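Home | Set-up | Packing | Care | Spares

Tutport Storage Guide, section 4
Updated March, Pravden product desk

4. Filling the box

1. Stand the open box on the floor or a low, steady surface. Wipe the inside with a dry cloth.

2. Sort your things before you start. Books and hard items go in first, laid flat. Keep cards beside a book so they stay straight.

3. Add folded cloth and clothing next, then soft toys. A toy can keep its scarf on, but tuck the ends in.
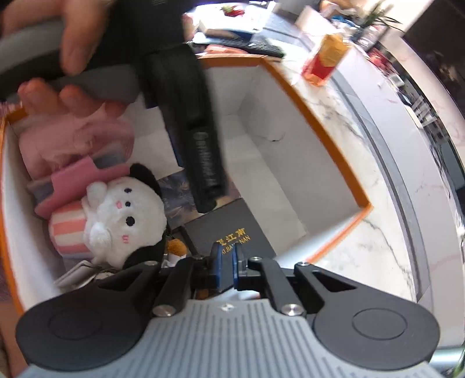 4. Put small figures and packets in last, where you can find them again. Wrap anything with thin or painted parts.

5. Check that nothing stands above the rim. If it does, take out the top layer and fold it again - do not press down on it.

Note: Tools with a long shaft should lie along the longest side, handle end first. If the tool is too long, store it separately.

Caution: Do not pack food, open or sealed. Crumbs and grease mark fabric and paper. Keep drinks and plant pots away from the box while you fill it.

For stacking, see section 13.

Contact Pravden, Unit 47, Yule Road | © Pravden | Back to top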